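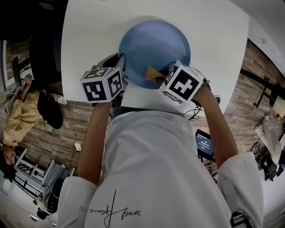 fiberlog
Posted 6/9/26
Looking for input on screen print cracking on long-sleeved cotton shirts. Blanks are Ullotex midweight, 100 percent cotton, white, plastisol ink through a Budavden flash unit and then a small conveyor dryer. Small chest logos hold up. Line art across the shoulders does not. The black signature-style print on the upper back of the white shirt is the type of artwork I mean: looping strokes plus one long vertical line. On my run of a similar design the long line cracked crosswise by the fifth wash and the loops stayed intact. Belt temperature reads 300 F at the exit. Mesh is 156, one stroke, no underbase.

menby_print
300 at the exit tells you very little. Is that the belt, the air or the ink surface? Most plastisols want 320 through the full film. Put a donut probe on the print and log the whole pass.

fiberlog
Infrared gun on the ink surface, taken as the shirt leaves the tunnel. I don't own a donut probe.

quillstop
Undercure would show up in the loops too. If only the long line fails, I would look at stretch direction. A line that runs down the back gets pulled lengthwise every time the wearer reaches forward, and cracks form at right angles to the pull. Crosswise cracks on a vertical line fit that.

menby_print
Undercured ink also cracks at right angles to the pull. Same symptom. The loops change direction every half inch, so the strain is spread out. I would still measure the cure before blaming the artwork.

quillstop
Agreed on measuring. I disagree that it settles anything. We ran 600 shirts for Ichikawa last April with verified cure and still had returns on a long back line. Adding 5 percent stretch additive to the ink fixed it. Same screens, same dryer settings.

fiberlog
Did the additive change the edge quality? My thinnest stroke is just under 1 mm.

quillstop
Slight softening at the tapered ends. Not visible at arm's length. Go to 200 mesh if it bothers you, but then check opacity. Black on white gives you room there.

osc_77
Has anyone asked about shrinkage? Ullotex cotton is not preshrunk in the body length as far as I can tell. I measured 4 percent lengthwise on a hot wash, 1 percent across. The fabric shortens under the ink and the film buckles, then splits at the buckles.

menby_print
Buckling gives you ridges first. Fiberlog, are there ridges next to the cracks?

fiberlog
No ridges under a 10x loupe. Clean splits, fabric visible at the bottom. Washed warm, tumbled low.

osc_77
Then I withdraw shrinkage as the main cause. I would still prewash one blank and print it as a control.

menby_print
Test plan: slow the belt until the surface reads 320, print one with additive and one without, stretch both by hand once cold, then wash five times. If the plain one holds, it was cure.

fiberlog
Running four: plain and additive, at the old belt speed and the slower one. Plus the prewashed blank. Will post loupe readings after wash five.

quillstop
Mark the shirts inside the hem with a laundry pen. Tape tags come off in the second wash.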